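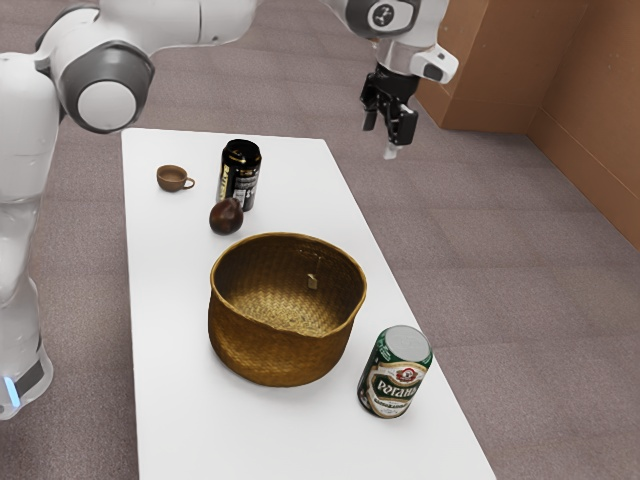 Renari: A Reading and Talking Kit on Who Owns What

7/14/21
By the Nusis shop desk

Renari is a boxed kit for groups who want to read and argue about companies, ownership and public life without first having to sign up for a degree. It has short readings, a deck of prompt cards, a host book and a big fold-out sheet for following the money in your own town. We've been working on it for a long while and we're so happy to have it on the shelf.

The kit started in Quiambao, where a reading group kept picking fat books on business and democracy and kept running out of steam by the third chapter. The people weren't bored at all! They wanted to talk about the water company, the hospital that got sold, the grocery chain that closed its downtown store and kept the lease so no other grocer could move in. The books talked about those things too, only four hundred pages at a time. So the group began cutting readings down to what a tired person could get through on a weeknight, and writing a few questions on index cards, and Renari grew out of that pile of cards.

What's in the box

Seven reading booklets, stapled, in large type
One deck of prompt cards
One host book, spiral bound so it stays open on your lap
One fold-out ownership map, blank, with a pad of stickers
A pencil

The booklets

Each booklet takes on one question and runs long enough for a single sitting. They can be read in any order, although booklet 1 makes the later ones easier if your group is new to all this.

1. What is a corporation, anyway? Charters, shares, limited liability, and how a piece of paper came to be able to sue somebody. This is the most history-heavy of the set and it moves along at a good clip.

2. Who gets a say? Shareholders, boards, managers, workers, neighbors. Includes a made-up annual meeting you can read aloud with parts, and it is very funny if your group has even one ham in it.

3. The company town. Old ones with a company store and newer ones with a company bus.

4. Owned by the people who use it. Credit unions, food co-ops, rural electric co-ops, mutual insurance. We were surprised how many testers had been members of one of these for years without knowing it came with a vote.

5. Owned by the public. Water, libraries, ports, broadband. Looks at what happens when a city sells and what happens when a city buys back.

6. Giving it away. Foundations, corporate charity, the name on the side of the stadium. This one started the longest arguments of any booklet in testing, and we ended up adding two extra pages to give both camps a fair run.

7. Rules. Where regulation comes from, who writes it, who checks. Sounds dry. It isn't – the section on meat labels alone kept one table going until the room had to be locked up.

None of the booklets tells you what to conclude. The writers have opinions (you'll probably be able to guess a few) but every booklet has at least one passage making the best case for the other side, written by somebody who believes it.

The cards

The cards are our favorite part. Each has a question on the front and a nudge on the back for when the talk stalls. Some samples:

Front: Name something you pay for every month. Who owns the company that sends the bill?
Back: Who owns that company? Keep going until you hit a person, a pension fund or a dead end.

Front: A factory wants to come to your county and asks for ten years without property tax. What would you want in writing?
Back: What would you want to happen if they leave in year six?

Front: Have you ever worked somewhere that did the right thing when it cost them money?
Back: Who decided? Did they get thanked for it?

Front: Should a company be allowed to have a religion?
Back: Should a church be allowed to have a company?

You can deal them out, draw from the middle, or let people pick the one that bugs them most. They're printed on Aler, a stiff uncoated stock with a bit of tooth to it, so they shuffle badly when new and beautifully after a couple of evenings. You can also write on them. Please do! We left a margin along the bottom edge for it.

The ownership map

Unfold it on a table and you get a blank grid of everyday needs: food, rent, water, power, news, medicine, getting to work, looking after kids, burying people. The stickers stand for kinds of owner. Your group fills in the grid for the place where you live. Some squares take a minute and some send people off to the county records website for a week.

We can't say enough good things about doing this part with a mixed-age group. Older folks remember who used to own the funeral home and the radio station, and the younger ones are quicker at digging through filings. The map folds back up into the box even with the stickers on, although it gets a little fat.

Extra maps are sold separately for groups that want to do a second town, or the same town again for some year in the past.

The host book

You don't need an expert to run a Renari evening. The host book has plans for 12 evenings, with timings, and says which booklet and which cards go well together. There's a good chapter on what to do when one person in the room works for the company everyone else is complaining about. (Short version: ask them what outsiders get wrong, then really listen, then don't make them answer for the whole firm all night.)

There is also a chapter for hosts who have strong views of their own. We know who we are.

If you'd like to try it with fewer evenings, page one of the host book has a short track using booklets 1, 4 and 5. Libraries tend to like that one.

Who it's for

Book clubs, union locals, library programs, church basements, high school civics and economics classes, families who enjoy a good fight at dinner. The reading level is comfortable for most high school juniors and up. It works best with five to ten people. Bigger than that and you'll want to split into tables, and a second box helps because the cards get grabbed.

It works on a video call too, with some fiddling. The person with the box reads the cards out loud and photographs the map every so often. You lose the pleasure of the stickers.

What it isn't

Renari won't teach you to read a balance sheet, and it isn't investing advice. It's also light on other countries. Booklet 4 has some pages on co-ops abroad and booklet 5 looks at a few overseas water systems, but the examples are mostly American, and we'd love to do a wider set someday if this one finds its people.

A few questions we've been getting

Can we copy the booklets? Yes, for your own group. Copy away. Please don't sell the copies.

Is there an audio version? Booklets 1 and 2 are recorded and the rest are on the way. The address for the recordings is inside the box lid.

Can I buy just the cards? Not yet. We printed 2000 boxes as full sets and the decks are already packed inside them.

Do the booklets go out of date? Parts of them will. Laws change and companies get bought all the time, booklet 7 most of all. We'll post correction sheets you can print and tuck in.

My deck is missing a card. Send us the number of the one on either side of the gap and we'll mail it to you.

Is the large type big enough for low vision readers? For some, yes. There's also a plain text file of every booklet that you can enlarge as far as you like or run through a screen reader. It's free with the box, just ask.

Details

Item number: 3459
Publisher: Nusis
Card and cover stock: Aler, uncoated
Binding: booklets stapled, host book spiral
Language: English
Suggested age: 16 and up
Group size: 5 to 10 per box

Changes in this printing

The test version that went out in May had the answers to the charter timeline printed on the page facing the timeline, which took a lot of the fun out of it. They're at the back now. We also redrew the "mutual" sticker after several groups mixed it up with the "public" one, and fixed the spelling of "fiduciary" in three places. If you have a test box, the new stickers fit the old map.

Boxes ship flat in a padded mailer. Schools and libraries can order by invoice. If your group fills in a map and feels like sharing it, send us a picture – we have a wall waiting for them.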